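Wulama Hand Kit — README

Version notes and data card for the starter recordings, August release

Welcome! This file ships with every Wulama Hand Kit and sits at the top of the starter recordings folder. It covers what is in the box, how to get your first good recording, what the starter set contains, and what it can't do for you yet. If you only have ten minutes, read Getting Started and Known Problems and come back for the rest.

What the kit is

Wulama is a hand-held two-finger gripper with a wide-angle camera looking over the fingers. You carry it, you do the job with it, and the kit saves the video along with how far the fingers were open at each moment. Later you can use those recordings to train an arm that carries the same fingers. We love this way of working. A person with a gripper in hand can get through a tabletop task many times over while an arm is still being bolted down, and the moves come out looking like moves a person would make.

The kit is made by Trorkia. I'm Chrysanthi Moschos, and I look after the recordings, the scripts and this README, so if something in here is wrong it's mine to fix.

In the box

One gripper, assembled and tested
Two pairs of textured finger pads (one pair fitted, one spare)
One camera with wide lens, already mounted
One USB cable, 2 meters
One printed calibration card
Hex key for the pad screws

A storage card is not included. Please use a fast one. Slow cards drop images without any warning and you will only find out when you run the checker.

Getting started

Charge the gripper fully before the first session. Hold the power button until the light stays green, then open and close the fingers all the way three times so the kit can learn its range. Skip this and your opening values will be off for the whole session, and there's no clean way to repair them later.

Put the calibration card flat on the table and hold the gripper over it for a few seconds. Then press record, do one task, and press record again to stop. One task per recording, please! Long recordings with several tasks can be split with the script in tools/split, but it's slow work and the cuts are never as clean.

Start with something solid and easy to grip, with plenty of free table on both sides. Fruit is great for this. An apple is firm and has a bit of roll to it, so you learn very quickly how square your approach needs to be. 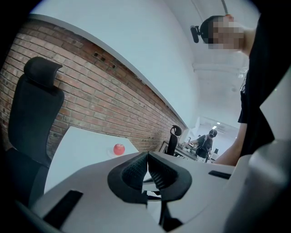 Wulama at the table edge, with a red apple just left of the gripper.

Because the lens is so wide, you get the fingers, the table and a lot of the room in every recording, with straight lines bending toward the sides. We don't flatten it. The training scripts expect the round picture as it comes off the camera, and every time we tried to correct it first, we lost the outer part where the next object tends to show up. If your own tools need a flat picture, tools/flatten will make a copy and leave the original alone.

Try to keep the pads in the lower middle of the view. If they drift, the mount has worked loose and needs a quarter turn with the hex key.

About the starter recordings

The starter set is small on purpose. It's there so you can check your install and see what a tidy session looks like before you make your own.

Tasks: 17
People recording: 5
Recordings per task: 52
Sound: none saved
Folder layout: one folder per task, one file per recording, plus a text file with the task name
License: free to use and change for research and teaching, please keep this file with it

The tasks are all tabletop jobs: picking up, putting down, moving from one spot to another, simple stacking, and a few with two objects. Left-handed recordings are marked with an L at the end of the file name. They are well worth keeping in your training mix — leaving them out made our test arm clumsy on one side of the table.

Faces that come into view are blurred before release. The blur runs automatically and I then check by eye. If you find one we missed, write to me with the file name and it will be pulled and replaced.

How it compares with what we used before

Before Wulama we recorded with the Drarero bench rig, which is fixed to the table. The rig is steadier and its opening values are a little cleaner. I still reach for it when I want very fine work such as pegs and small screws. For everything else I'd pick the hand kit every time. You can walk to another table, change the height, come at an object from behind, and be recording again in seconds. Our Ndlovu loader reads both formats, so older Drarero recordings can go in the same training run. Set source=mixed in the config file.

Known problems

The battery lasts 63 minutes in steady use on our bench. Plan your breaks around that, or keep the cable plugged in and tape it along your forearm.

Very shiny objects can confuse the tracking when a ceiling light reflects straight into the lens. Turning your body a little usually sorts it out.

Blank walls are hard on tracking too. A bit of texture in the background helps a lot, so give the camera some brick, a bookshelf or a poster to look at.

The pads wear. Once the surface feels smooth, swap them. Worn pads make you squeeze harder, and that goes straight into the data.

The checker sometimes reports "range not set" on the first recording after a firmware update. Open and close the fingers again and re-record.

Changes in this release

Fixed the file names for the stacking tasks
Added the L mark for left-handed recordings
Split script no longer stops on empty folders
New blur pass over the full starter set

Getting help

Run tools/check first and include its output when you write. Tell me which firmware you are on and whether the pads are original or spares. And do send recordings you're proud of! The next batch of starter tasks will be drawn partly from what users send in, and I'm especially keen on kitchen and workbench jobs.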